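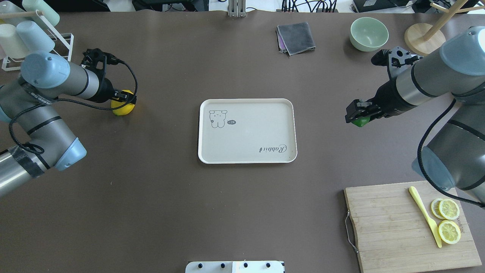 Lemons are the cheapest cleaning product in my house and also the one I'm most likely to misuse. My mother-in-law, Ecaterina Ghiță, believes a lemon can fix anything up to and including a bad marriage. I believe it can fix limescale, a smelly cutting board and a dull fish supper, and I've tested all three. Start with a whole one, yellow all over like the lemon next to that cream tray with the bear on it, and press your thumb into the skin. If it gives a little, there's juice in there. If it feels like a golf ball, put it in a bowl of warm water for 5 minutes, then roll it hard under your palm before you cut. Zest first, always. I have tried to zest a squeezed half and would like those knuckles back.

Faucets
Cut a lemon in half, shove it over the end of the faucet and hold it there with a rubber band. Leave it while you have coffee. Wipe, rinse, and scrape off whatever's left with an old toothbrush. This is fine on chrome. Don't do it on brass plating or anything described in the catalog as "antique finish," which in my bathroom is now just "antique."

Cutting boards
Scatter coarse salt on the board, scrub with the cut side of half a lemon, let it sit, rinse, and stand the board on edge to dry. It takes away onion. It takes away most of garlic. It will also find every paper cut you own. Once the board is dry, a bit of mineral oil keeps it from looking like driftwood.

The microwave
Two slices in a bowl of water, with a wooden spoon standing in it so the water doesn't boil up in your face. Heat until the window steams over, then keep the door shut and go do something else for a while. The soup from last August should wipe off. If it doesn't, it has become part of the microwave and you should respect that.
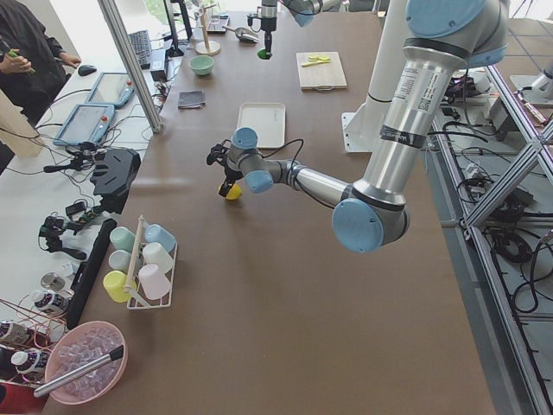 Things to keep lemons away from
Marble. Any marble. Limestone and travertine too. The acid eats the polish and leaves a pale ring that you'll cover with a fruit bowl for the rest of your life. Cast iron is another one, unless you enjoy seasoning pans from scratch. And never mix lemon juice with bleach, or put it down a sink you've just bleached, as the fumes are dangerous and no drain is worth it.

The garbage disposal
Everyone drops peels in. My neighbor Dorin Tudose fixes these things for a living, over in Corkton, and he would like you to stop using whole halves. Cut the peel small, run cold water, feed it in a little at a time. It smells nice for a day. Then it smells like a disposal again.

Keeping them
A lemon on the counter looks cheerful for a week and then turns to wood. In a sealed bag in the fridge it'll go several weeks. Too many at once? Squeeze the lot into an ice cube tray, freeze, and tip the cubes into a bag. Write LEMON on the bag. Frozen lemon juice and frozen chicken stock look very much alike at 8 in the evening, and I've had the iced tea to prove it.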